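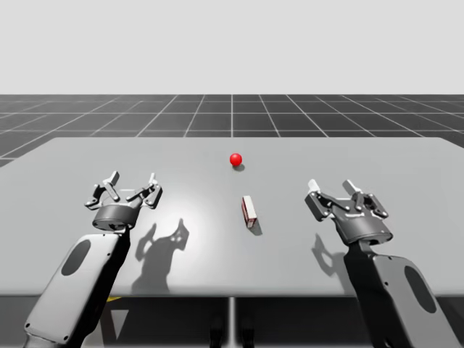

Tenside has released results for Jornex, its method for training two-arm robot control in simulation. Each trial starts with both grippers open over a flat table that holds a red ball and a small block. Training used 1,000 simulated trials per task across 8 tasks. On the Clotex test set, Jornex needed 23 percent fewer control steps than the earlier Kariuki planner. Results are averaged over 20 random seeds. Code and task files will be released in September.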